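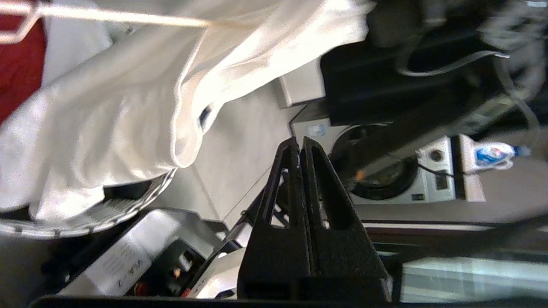 Loubna Belhaj told me she'd figured the arms would leave her with nothing but the boring bits, and that now she mostly fixes their mistakes and is the one who decides when a shirt is too delicate for them. I hear that a lot at Skollach Laundry!

So, I'm hiring. I need 8 people for the garment floor, day shift, starting in October. You'd be working next to the arms (they pick up and sort, you check, re-hang and teach them the odd stuff), and yes, you can stop one any time you like without asking me first. No tech background needed, I came from hotel housekeeping myself. Training is 13 paid days. It's a standing job, and it gets loud.

Interested? Leave a note for Agustina Sosa at the front desk with your phone number and the shifts you can't do.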